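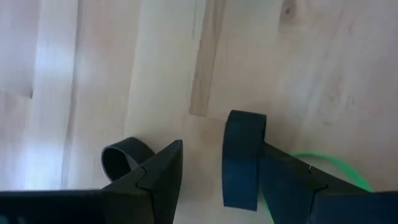
Who Sorts the Bands? A Robot Arm and the People Next to It
Student project report, Kovesbridge
So-ying Tsao
2022-03-31

Why I picked this

My aunt packed seals and bands for years, so I grew up hearing about sore thumbs. When our class was told to choose a workplace where a machine had been brought in during the last year, I already knew I wanted small parts. Omley is a repair and resale shop on the edge of Kovesbridge. They take in mixed lots of rubber bands, drive belts, gaskets and rings, sort them by type and size, and sell them on to people who fix old tape decks, vacuum cleaners and sewing machines. I had no idea that was a business! Their best-selling kit is called the Horar and fits a family of old cassette players.

In August they put a robot arm at one end of the sorting bench. I visited 3 times, watched, asked far too many questions and got to do a shift of hand sorting myself.

How the work went before

A tray of mixed parts was tipped out on the bench and people sorted it by eye and by feel. Black ones are the hard ones. A wide black band and a narrow black band can look alike when one is on its edge, and color doesn't help you at all. A green ring is a gift, because you can find it right away. The sorters told me they used to save the bright ones for last, as a kind of treat.

Each person had a target of 300 pieces before lunch. I did not come close.

What the arm does

It has two fingers that close on a part, and a camera down by the fingers, so it sees the bench from right above the thing it wants. It goes down, closes, lifts, and drops the part in a bin. When it isn't sure, it leaves the part where it is and a person picks it up later. These leftovers are called "maybes," and there is a yellow tub for them.

I thought a rubber band would be the easiest thing in the world for a robot. It's soft, it's light, you can't break it. But soft is exactly the trouble. A stiff ring stays the same shape while the fingers come in. A band can roll, fold over or stand up on its side, and then the place where you wanted to grab it has moved. Parts lying close together are another problem, as a finger heading for one can land on top of its neighbor. I spent most of an afternoon watching this and it never got boring.

I also kept a tally on my second visit. Over one full shift the arm binned 2064 parts. I had hoped to log the maybes as well, but people kept emptying the tub before I got to it, so I don't have a fair number for those.

What changed for the people

No one lost their job at Omley, though 2 of the sorters told me they had expected to. Both now spend most of the day measuring, matching and putting kits together. One of them loves it. She gets to use what she knows about old machines, and customers call and ask for her. The other misses sorting. She said she used to be able to think about her own things while her hands worked, and now she has to pay attention all day. I hadn't considered that at all when I wrote my questions, and I think it's the most interesting thing I heard.

The maybes are a sore point too. Before, the tricky parts were mixed in with the easy ones. Now the arm takes the easy ones and people get a tub of nothing but tricky. It is slower per piece, and for the first few weeks the old target was still on the wall! The sorters asked for it to come down, and it did.

On the good side, thumbs and wrists. Everyone I talked to brought this up without my asking. The bench is also quieter -- they used to play the radio loud to stay awake, and now they mostly talk.

There is a new job as well: spreading the parts out so that the arm can get at them. They call it "raking." It takes a minute or so and then again, and again, all day. I asked if the machine could rake for itself. The shift lead said a shaking tray, the Hầu, was being looked at, but it was too noisy in the first try.

What I would do differently

I'd talk to people at the end of the shift as well as the start. I'd ask about pay, which I was too shy to do. And I would film the tub of maybes so I could count it properly at home.

Thank you to everybody at the bench for letting me slow you down, and for the Horar kit. I'm still looking for a player to put it in.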